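Unit 7: The Waiting Room and Other Rooms That Wait
Handout for Interiors and Hospitality, evening section

Bring this with you. The reading is the Podby packet, pages 2 through 13, and yes, the floor plans count as reading.

Where we left off

Last time we got as far as the hotel lobby and the claim that most of a lobby's furniture is there to be walked past. Several of you objected. Good. Hold on to the objection, as the written assignment is built on it.

The rooms in this unit share one feature: people are in them because they would like to be somewhere else. Dentists, law offices, the bit of a restaurant next to the coat hooks. Guests look hard at these rooms for lack of anything better to do, and a designer who spent the budget on the dining room will be found out by the coat hooks.

Terms you need

Dwell time. How long a person stays put. In the Podby clinic plan it is short on paper and long in life, and the chairs were picked from the paper.

Sight line. What a seated person sees without turning the head. Check it sitting down. Half of the sketches handed in last September had been drawn by someone standing, and it showed.

Touch point. Any surface a guest will lean on, pick at or set a cup on. Guests will set a cup on anything flat. They will also try surfaces that are not flat.

Dressing. Whatever sits on the furniture once the furniture is paid for. Dressing is cheap, gets moved by the cleaners, and is the part people remember. Clients will approve a sofa in a minute and then argue over a bowl until dinner.

On dressing a table

The Herkwood Inn case (packet, page 4) is the one with the side table everybody bumped. The owners tried a lamp, then a stack of travel books, then a bigger stack. Read the plan before you read the owners' letter, and write down what you would have moved. My own answer is the table.

When you do put something on a surface, give it one clear job. A vase with a flared rim and a narrow waist has a strong outline already, and a ribbon at the waist draws the eye to the narrowest part, so the outline gets read first and the color second. Pattern in the tabletop competes with all of it. You may decide you like the competition, but decide it on purpose.

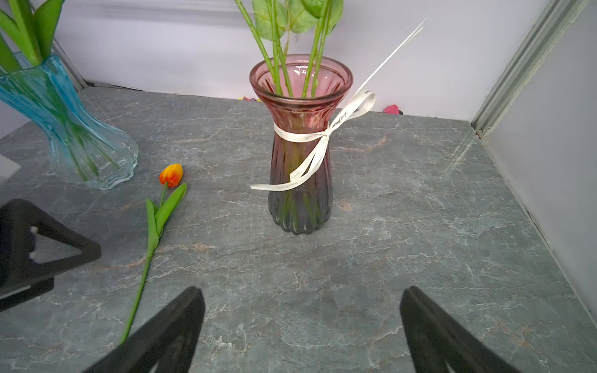
Light, or the lack of it

Waiting rooms are lit for the staff. The person at the desk has to read forms, so the ceiling is bright, and the guest gets whatever falls on the chair. The Fatero office plan is the worst one in the packet and for that reason we will spend the most time on it. Find the 2 windows. Now find the filing cabinets. You will see the problem.

A lamp near a chair fixes a good deal, provided there is an outlet. Mark the outlets on every plan you draw for me. A floor lamp with its cord stretched across a doorway loses you a full grade, and I have given out that penalty more often than I care to say.

Sound

Brabec is a restaurant with a bench by the door, and the bench backs onto the dish station. On the plan the wall between them looks very convincing. Work out what could go on that wall, on which side, and who would have to clean it.

Assignment

Choose a room you have had to wait in. Sit in it for as long as you can stand. Draw the plan to scale, mark sight lines from 4 seats, and write 2 pages on what the room is asking people to look at. Do not redesign it yet. I know you want to.

Plans go in the flat drawer outside the studio. Rolled plans will be unrolled by me, with a stapler and a poor attitude.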